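Subject: Re: [Drelham Bakers] Whole wheat keeps coming out like a brick
Date: February 12, 2023

On the list, a member in Treridberg wrote:

> I've tried the 100 percent whole wheat pan loaf four times now and
> every one is dense and dry by the next morning. I'm using the
> Pasichnyk flour, the coarse one. Is it the flour or is it me?
> I knead for ages and it still feels like wet sand.

Oh, I'm so glad you asked this, because I fought with that same flour all through September and I love it now!

It's thirsty stuff. The bran soaks up water slowly, so the dough feels fine when you mix it and then tightens up on you an hour later. Try 700 grams of flour with a good splash more water than you think is sane, stir it until there are no dry spots, and walk away for forty-five minutes before the salt and yeast go in. No kneading yet. When you come back it will feel like a different dough (stretchy! from whole wheat!) and you'll only need a few folds to finish it.

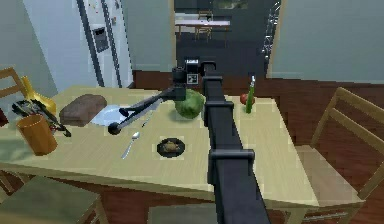

Loaf and plate on the table, computer rendering.

The other thing that changed everything for me was a thermometer. I used to pull my loaves when the crust looked dark and hope for the best. Now I wait for 199 in the middle and the crumb is so much better. Mine goes in a hot oven for ten minutes and then I turn it down, but the old Nodard ovens run hot at the back, so if you have one, turn the pan halfway through.

As for dry by morning, are you cutting it warm? I know, I know, it smells wonderful. Leave it until it's cool all the way through, then wrap it in a cotton towel and stand it cut side down on a board. Mine was still soft on day three last week, and day four made the best toast I've had all winter, with way too much butter.

I also swap in a little honey and a spoonful of plain yogurt when I have some open. Does anyone else do that? I'd love to hear what people put in theirs, and whether the finer Pasichnyk grind is worth the extra drive.

Please write back after loaf number five!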